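Ferstead to buy 7 hand-held grippers before choosing a robot arm

Ferstead will spend the first part of its automation budget on hand-held grippers and leave the purchase of robot arms until next year, the company's planning office has confirmed.

The order is for 7 grippers from Arkero at 1,363 euros each, with spare finger pads priced separately. Delivery is due in October. Staff at the Gistdale office will use them to record everyday desk jobs, such as picking up small items and putting them back in place, and the recordings will be used to train whichever arm is bought later.

Signe Myklebust, who drew up the plan, said the original proposal had put nearly all the money into two arms and left very little for training them.

"We would have had the arms standing in a room while we waited for something to teach them with," she said. "This way the recordings are done by the time we sign for the bigger items."

Folke Lundgren in purchasing said three suppliers were asked for prices. Arkero was not the cheapest, but it offered a 90-day return period and agreed to hold the price of spare pads until the end of the contract. Pads are expected to wear out faster than any other part, and the budget allows for 30 pairs.

The plan also sets aside money for storage, two extra computers and training for new operators. It does not cover changes to the Tangen warehouse, which will have a budget of its own.

A decision on the arms will be made once the first set of recordings has been checked. Teodor Moen, who will lead that work, said the arm would have to take the same fingers as the hand-held units, and that this had already ruled out one model on the shortlist.

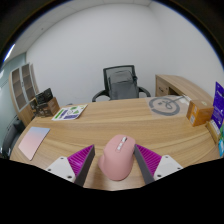
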